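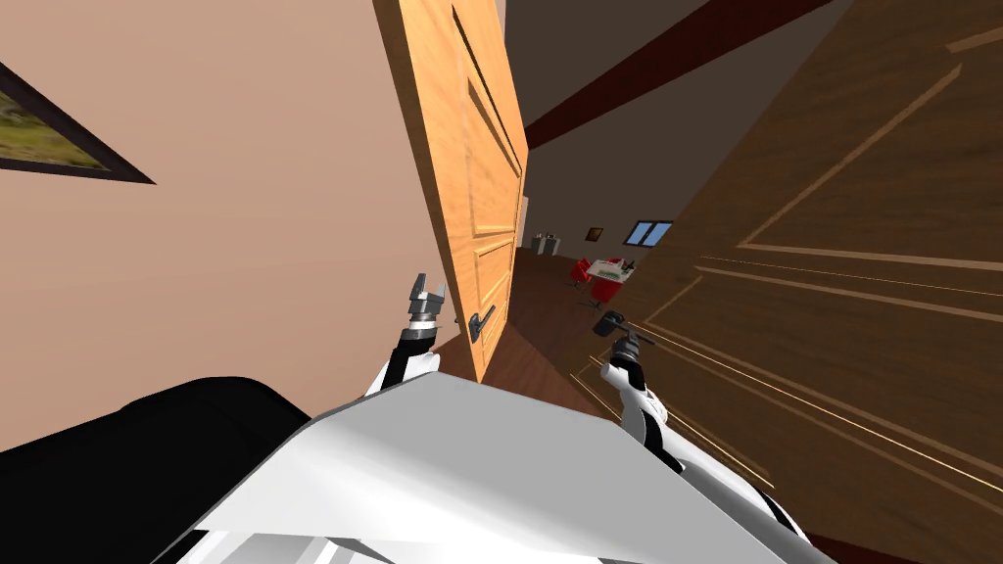

Hola a todos, tengo una duda con el piso que acabamos de alquilar – es antiguo y precioso, pero con la humedad las puertas se hinchan y rozan el suelo. Con la puerta abierta, como en la imagen, no noto nada, pero al cerrarla tengo que empujar con el hombro. ¿La cepillo ya o espero a que pase diciembre?

Archie Geddes

¡Hola, Archie! Yo esperaría, de verdad. En mi casa cepillé una en pleno invierno y en verano me quedó una rendija de 2 cm. Mientras tanto, frota el canto con una vela y ventila mucho.

Nithin Naidu

Mira antes las bisagras, a veces es solo un tornillo flojo.

Vsevolod Panasiuk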